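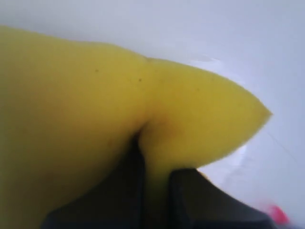
How often should you replace a kitchen sponge?

Every two weeks if you cook most days, and sooner if it smells after rinsing or starts to shed crumbs of foam. Cleaning it in between keeps it pleasant to use, but it doesn't reset the clock.

Last updated: September

What you need

A bowl that holds at least 6 cups, plain unscented household bleach, a measuring spoon, rubber gloves, and a rack or clip where air can reach the sponge on all sides.

Daily care

Rinse the sponge under warm running water after the last dishes of the evening. Squeeze it flat, let it fill up again, and repeat until the water runs clear. Bits of rice and egg hide in the pores and need a few rounds.

Fold the sponge in half and press hard to get the water out. Don't wring it like a rag. Twisting tears foam from the inside, and you won't see the damage until a corner comes off in a glass.

Stand it on its narrow edge to dry. A sponge lying flat in a dish stays wet underneath all night. I use a Hourani wire clip that hangs on the side of the sink – any open holder will do.

Weekly soak

1. Rinse the sponge well and squeeze it out.
2. Put on the gloves and open a window.
3. Mix 1 tablespoon of bleach into 4 cups of cool water. Never add dish soap, vinegar or any other cleaner.
4. Push the sponge under and squeeze it once so the mix gets into the middle.
5. Leave it for 5 minutes.
6. Rinse for a full minute, squeeze, and set it out to dry.

Check the package first. Some colored foams fade in bleach, and a few makers say to skip it altogether.

Keep jobs separate

Use one sponge for dishes and another for counters and the stove. Different colors help, or snip a corner off the counter one. For raw meat juices, use a paper towel and throw it away.

When a dish sponge is due for replacement, don't move it to the counters. It can do one last dirty job, such as bike wheels or the inside of the trash can, and then goes out with the trash.

Torquil Paterson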